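Visit report: manipulation course at Wurkavano, 2018-09-08

Rhonda Desjardins let us sit in on the lab section of her student course. Teams of two program one arm for egg handling. Station 3, Aigars Urbonaitė's, had the Jornis task.

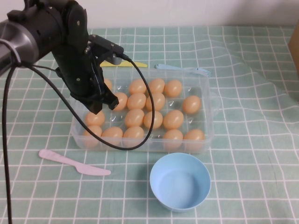
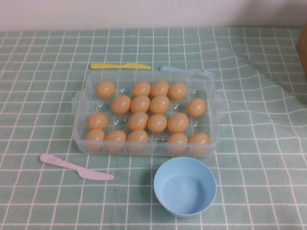
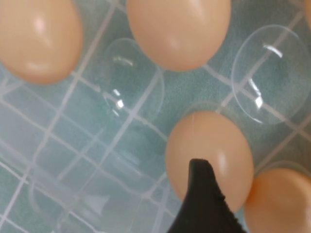
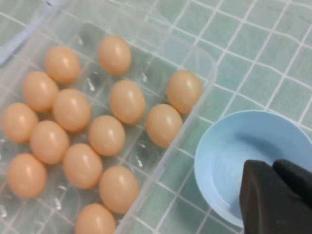

Egg tray station, table views first, then two from the gripper side.

The controller logs joint positions every 200 ms — coarse, but enough for grading. Course budget is 1520 per team, arm excluded. Clear plastic gives the depth estimate trouble, so the students set grasp height by hand. Next visit is in November.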